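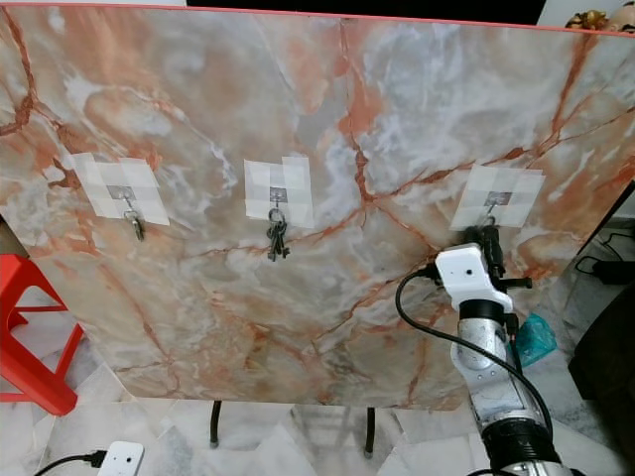 Robotics / Software

The keys problem

A small team in Tistside is teaching two robot arms to tidy up in an ordinary room. Most of the work is in software that decides when to look again.

There are three sets of keys on the board, each on its own small metal hook. The hooks are held on with crossed strips of clear tape, and none of the squares of tape quite matches the next. The middle one is nearly straight. The others lean. Behind the keys, the board has a marble look, with orange veins running across it diagonally and horizontally.

Blagoje Todorova likes the veins. "A vein is thin, it bends, it has a hard edge and it's about as wide as a key," he says. "If I wanted to annoy a segmentation model I couldn't draw anything better."

Todorova runs the software side at Begović, a company that writes control and planning code for robot arms and sells it to people who build the rest. For most of its life it has worked with factories, where parts arrive in trays and the lighting is decided by somebody with a budget. Since last July the team has spent much of its time on household jobs: picking up keys, moving small things from one surface to another, putting them back. The arms are off-the-shelf, and so are the cameras. The interesting part is a planner called Fudia and the set of tools that has grown up next to it.

Keys are a good test for both. A key on a hook has almost no flat surface to hold. It shines, so depth cameras return holes where the metal ought to be. A bunch of them changes shape whenever it is touched, and the loop it hangs from is hidden by whichever key happens to be in front. A person gets round all this by feel. The arm has finger position, motor current and whatever the wrist camera can still see once the fingers have closed around the thing it was looking at.

That last point caused the team the most trouble. With the gripper around a bunch of keys, the view that matters is mostly gripper. Earlier versions of the code handled this badly. The pose estimate would drift as the fingers came in, the planner would trust the new estimate, and the arm would shift sideways in the last centimetre to chase a set of keys that hadn't moved.

The fix was dull, and Todorova is happy to call it that. As the gripper gets close, Fudia gradually stops listening to the wrist camera and leans on its last good estimate. It only starts listening again if something disagrees with it strongly enough, such as the fingers meeting resistance too early. The distance at which the handover begins is a single number in a configuration file. It is set to 7 cm. The team arrived at it by trying other numbers.

"We had a learned version of that for a while," Todorova says. "It was a bit better on some objects and much worse on others, and when it was worse I couldn't tell you why. I can tell you why seven is wrong, when it's wrong."

Lifting is the next problem. To take a ring off a hook you have to go up, then out, and the amount of up depends on the hook. Pull outwards too soon and the load goes into the tape. Fudia treats this as a constraint on the path: the hand may travel along the board freely, but it may not move away from it until it has cleared an estimated hook height, plus a margin. If the force at the wrist rises during the outward part, the arm backs up along the path it came by and the planner adds to the margin.

Backing up along the same path sounds obvious. In the first release, a failed pull triggered a fresh plan from wherever the hand was, and a fresh plan could go anywhere. Several of them went through the board. The rule now is that any motion made in contact has to be reversible, and the planner stores the way back before it sets off.

Around the planner sits Brukimik, which is the piece most visitors ask about and the one the team first thought of as a side job. It is a replay tool. Every attempt the arms make is recorded as one file: camera streams, joint angles, the plan, the discarded plans, and each decision Fudia made along with the numbers it used. Brukimik opens the file and lets an engineer drag back and forth through it. At any point they can change a setting and see what the planner would have done with the same information.

The library currently holds 2,708 attempts. Before a change to the planner is accepted, it is run against a set of 1,000 of them overnight, and in the morning there is a page listing every case where the new code would have decided differently. A different decision isn't necessarily a worse one, so somebody has to look. The team takes turns. On a bad morning the list takes until lunch.

Replay has a limit, and it is a serious one. Once the new code would have moved the arm differently, everything recorded after that moment belongs to a world that no longer applies. Brukimik draws a grey line at that point and greys out the rest. Early users kept reading past the line and drawing conclusions from it, so the tool now stops playing when it gets there and has to be told to carry on.

"It's a tool for finding the first mistake," Todorova says. "For the second one you need the robot."

The robot's second mistakes are collected in the same room, and the room is full of things. This is useful to the perception team and tiresome for everybody writing collision code. The floor tiles are glossy white marble. There are glass surfaces, cables on the floor, and shelves and tops with figurines and trophies on them. A depth camera pointed at a glass cabinet reports whatever it sees through the glass, or a reflection, or nothing at all, and a planner that believes it will happily plan a route through the pane.

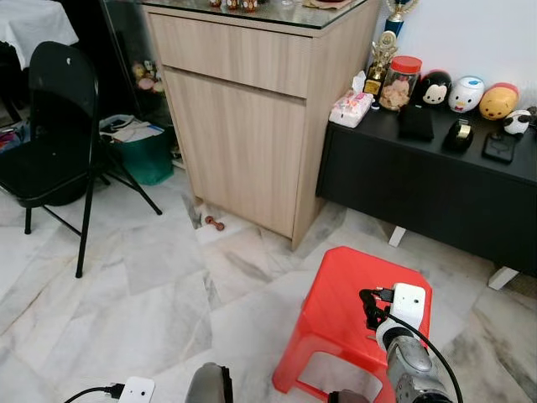
Where the map stops

Fudia's answer is to keep three kinds of space. Some is known to be free, some is known to be occupied, and a good deal is simply unknown. The arms may pass through the first, must avoid the second, and have to ask for permission to enter the third. Permission comes from a separate piece of code that weighs how much the move is worth against how slowly it would have to be made.

Consider the top of a red plastic stool. It is a friendly target: bright, likely to give clean depth readings, and standing clear of its neighbours on the pale floor. With the gripper angled down over it, the wrist camera has a plain view of the surface. The planner can mark the space above the seat as free within a few readings and work there at normal speed.

The low black console against the wall is another matter. A dark top tends to return poor depth, and this one carries a row of things of every sort. There is a tissue box with a tissue sticking up, a clear jar with a red lid and biscuits or crackers inside, and a line of cartoon figures with Mickey Mouse and Donald Duck among them. A phone lies face down near the front. To the planner the phone is a thin dark slab on a dark top, and the jar is a red lid floating above some brown objects.

People who see the map for the first time usually assume it is broken. Brukimik shows unknown space in purple, and the console comes out mostly purple. Todorova would sooner have it that way. An earlier build filled in gaps by guessing from the neighbouring readings, which gave smooth and convincing surfaces, and a smooth surface was laid neatly over the place where a jar stood.

Now the arm looks from a second position before it commits. Choosing that position well is the piece of Fudia that has had most attention this year. The first method picked the view that would reveal the most unknown space, and the arm spent its time peering behind furniture. The present method asks which unknown patches the planned motion would pass through, and looks only at those. For the stool, that often means no extra look at all. On the console it may mean up to 14, at which point the planner gives up and reports the job as too uncertain.

Giving up is counted separately from failing. The customers were slow to accept this, and one asked for the option to be removed. Begović kept it in, but made the report better. It used to say "planning failed". It now names the region that caused the trouble, gives the views that were tried, and attaches a link that opens the attempt in Brukimik at the right moment.

The two arms share one map, which brings its own difficulties. Each arm gets in the way of the other's cameras, so the software removes both from the depth data using their joint angles and a model of their shape. Cables are the weak spot. They loop and curl as the arms move, and no joint angle says where they are. For now a padded zone around each gripper is ignored when building the map and respected when planning with two arms. The padding is generous – too generous, according to the engineer who wrote it – and it rules out some grasps that a person watching can see are perfectly safe.

A cable model is on the list for the next release. So is better handling of reflections in the floor, which at low camera angles can produce a faint second stool hanging upside down beneath the first. The planner already knows where the floor is and throws away anything below it. Reflections in vertical glass have no such easy rule, and two members of the team are working on that with different methods and a shared test set.

Release notes for Fudia are published with each version, along with the replay files behind every setting that changed. The 7 cm has survived three releases so far. It is due to be tested again in July, on smaller keys.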